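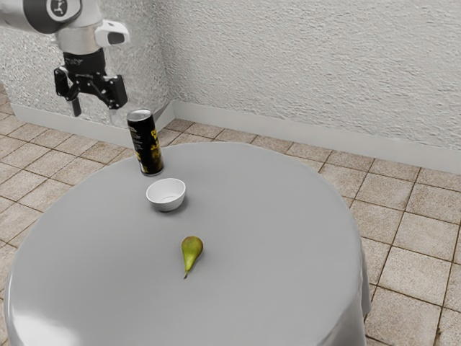

I figured I'd be good at this. I've played video games since I was a kid, I can parallel park a pickup, and the folks at Ivodetti told me most people get the hang of driving the arm in an afternoon. You hold a controller, you move your hand, the arm moves its hand. How hard could it be to put a pear in a bowl?

Well! My first session was all in simulation, which Ivodetti does with every newcomer before letting them near real hardware (a smart policy, having seen me drive). The software is called Lokent, and it gives you a round table with a gray cloth, a can, a little white bowl and the pear. I knocked into things. I closed the gripper on thin air again and again. My trouble was depth – from the side, the fingers looked like they were right where I wanted them, and then I'd switch views and find I was way off.

The trick, my trainer said, is to quit staring at the big room view once you get close. Use it to travel, then go to the close-up and just look at the fruit and the fingertips. 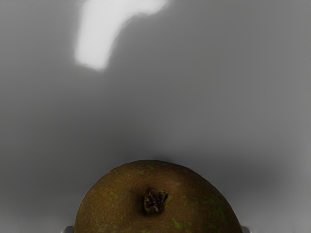
Do you have to be a programmer to teach a robot this way?

You need a steady hand and some patience, and the software takes care of the rest. Every run you steer gets recorded, and the good ones go into the pile the robot learns from.

That pile gets big. For the pear task alone, Ivodetti wanted 3000 runs, and by the end of my second day I had added 12 of them. Twelve! One of the regulars did 343 in a week and told me she listens to baseball the whole time.

The other way to do it is by hand, where you grab a real arm by the wrist and walk it through the job. I got to try that on the Sawatzky bench next door, and I liked it a lot better. The arm goes limp and you can feel when you're pushing it somewhere it doesn't want to go. It's tiring, though. After about 4 hours my shoulder was toast, and I went back to the controller without complaining.

I'm signed up again in June, when they move on to stacking cups.

27 shares | 4 comments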